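Search the catalogue
Enter keyword or item number
Go

# Holanen Small Parts Set: Data Card

Ysaline Barbier, December 2025

## Summary

The Holanen set records the placing and lifting of small flat objects on a patterned work surface. It contains 1000 entries, of which 700 are released for general use. The remainder are held back for checking and may be requested in writing.

## Contents

Each entry consists of one still picture and a short written note. The note gives the type of object, its colour in plain words and the surface on which it rests. Objects are grouped in 14 classes, listed in the file classes.txt. Class names were revised in April and older names should no longer be cited.

## Surface

The principal surface is a pale board with a marble pattern, laid on a ribbed aluminium table. Veins and marks in the board are to be recorded as part of the surface and must not be entered as objects. Users working with tan or beige items should note that these lie close in colour to the veining.

## Notes and wording

Notes are written in British English. Where the material of an object is not known, the field is left blank. Switches, boxes and cables beside the board are entered under "surroundings" and carry no class number.

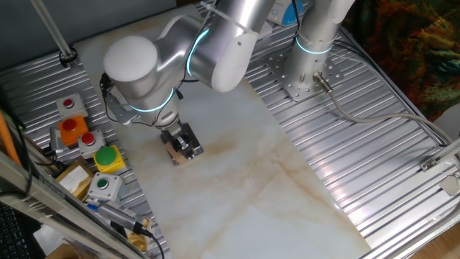 Entries with more than five objects on the board are stored in a separate folder and follow the same rules. Corrections should quote the entry number and the field concerned. Accepted corrections appear in the next release, and the change log is kept in the main folder.

## Terms of use

The set may be used for teaching and study. Copies passed to third parties must include this card.

Related items
Marchand Surface Samples
Tikov Cable and Connector List
Uneton Class Names, revised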